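Rechercher dans l'encyclopédie OK Recherche avancée

Vote par blocs communautaires

Le vote par blocs communautaires désigne, en science politique, la tendance des électeurs d'un même groupe d'origine, de langue ou de confession à reporter leurs suffrages sur un même parti lors de scrutins successifs. La notion se distingue du vote de classe, fondé sur la position économique, et du vote clientélaire, qui suppose une contrepartie individuelle.

Mesure

Deux méthodes dominent. L'inférence écologique déduit le comportement d'un groupe à partir des résultats par bureau de vote et de la composition de la population. L'enquête par sondage interroge directement les électeurs, mais les effectifs des petites minorités y sont souvent insuffisants. L'étude menée à Cerkow après les élections municipales de juillet combine les deux : 2256 questionnaires exploitables, dont 340 remplis par des électeurs issus de familles immigrées, et les procès-verbaux de l'ensemble des bureaux. 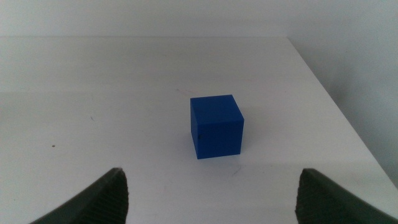 Oluwaseun Ajayi objecte que l'enquête de Cerkow confond cohésion et absence de choix : lorsque seules 2 listes présentent des candidats dans un quartier, la concentration des voix renseigne davantage sur l'offre que sur la demande. Les auteurs ont répondu en excluant les secteurs concernés ; l'indice de cohésion recule alors de 10 points, sans disparaître.

Facteurs explicatifs

Le modèle dit de Dvořáček attribue la formation d'un bloc à l'expérience partagée de la première inscription électorale. Le parti qui accompagne cette démarche conserve un avantage durable, transmis en partie à la génération suivante. D'autres travaux insistent sur les réseaux associatifs et religieux, sur la presse en langue d'origine ou sur la perception d'une hostilité de la part du parti adverse – ce dernier facteur étant le plus sensible à la conjoncture.

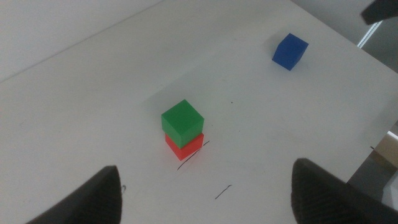 Cubes de couleur, dont un vert superposé à un rouge.

Érosion

Un bloc se défait rarement par basculement. Le cas le plus fréquent est l'abstention différentielle : les électeurs les moins attachés au parti habituel cessent de voter avant d'envisager un autre choix. La hausse du niveau de vie, la dispersion résidentielle et le renouvellement des candidats agissent plus lentement. À Jovau, la liste sortante a ainsi perdu la mairie sans que sa part des suffrages exprimés diminue parmi les électeurs du bloc – la participation de ceux-ci avait simplement chuté. 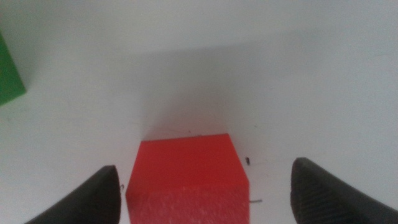 Ce mécanisme complique la lecture des résultats, car un score stable en pourcentage peut masquer une perte importante en nombre de voix. Il est donc d'usage de rapporter les suffrages aux inscrits et non aux seuls exprimés.

Voir aussi

Abstention différentielle
Inférence écologique
Comportement électoral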